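Countertop

A countertop is a raised, flat, horizontal work surface built for kitchens, bathrooms, workshops and shops. It usually rests on cabinets and is set at a height that lets a standing adult work without stooping. Few parts of a home get used so hard or in so many ways, and the history of the thing is a wonderful tour through cooking, carpentry and geology!

Origins

For centuries most household cooking was done at a freestanding table, with a separate stand for the wash basin. The continuous counter, running from sink to stove in a single level line, came into wide use in the 20th century along with the fitted kitchen. It changed the way people cooked. A heavy pot could now slide from one end of the room to the other, and the space underneath, once left open for buckets, filled up with drawers.

The old word "counter" goes back further still, to the tables where merchants reckoned up money with small tokens. Shops kept the name, and kitchens borrowed it.

Everyday use

Most counters are divided by habit into a wet area near the sink, a dry area for cutting and mixing, and a landing area beside the stove or oven. Small bottles, jars and salt cellars tend to live along the back, within easy reach but clear of the knife. 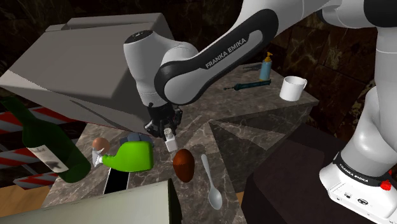
Materials

Wood is the oldest choice and still one of the loveliest. Maple and beech are favorites for chopping, and a worn top can be sanded and oiled back to life again and again. Granite is tremendously hard and handles hot pans well, though it needs sealing from time to time. Marble is softer and marks easily with lemon juice or vinegar, but pastry cooks adore it for its cool, smooth surface.

Laminate, made by pressing layers of resin-soaked paper onto a core board, brought bright color and pattern to kitchens at a modest price. Stainless steel rules in restaurants.

Dimensions

Depth and height vary by country and by maker. A straight run 233 cm long with a depth of 60 cm is enough for a sink, a drainer and a generous stretch of working space.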